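Keeping a Small Workshop Warm Enough for Glue

Cold glue is the usual reason a joint lets go in winter. Most PVA wants the timber at 8 degrees or better, and a tin shed in June will sit well under that until lunchtime. The bottle matters less than the wood, so bring the pieces inside the night before if you can.

Check the timber and not the air. A cheap thermometer laid on the board under a folded rag will give you a fair reading in 20 minutes. If the dried squeeze-out has gone white and chalky, the glue was too cold when it set and the joint should be redone. 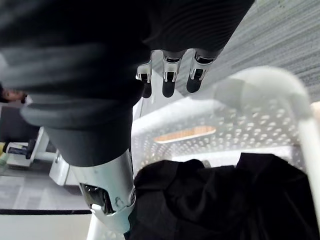
Metal fingers with black tips, beside a dark grey sleeve.

For heat, an oil column heater is better than a fan heater, which blows dust into everything. Keep it well clear of shavings and finishing rags, and turn it off when you leave. An old blanket over the clamped job will hold the warmth for a few hours, as long as it isn't touching wet glue or the heater.

Leave clamps on longer than the label says. I used to pull them after an hour and now give it 3 in cold weather, or overnight for chair legs and anything else that will carry a load.

Store the bottles in the house. PVA that has frozen and thawed may look stringy or lumpy, and it should go in the bin. Virgilio Tagle wrote in to say he keeps his in an old esky with the lid shut. That works on a mild night, but it won't save them from a hard frost.

Updated 2018-05-17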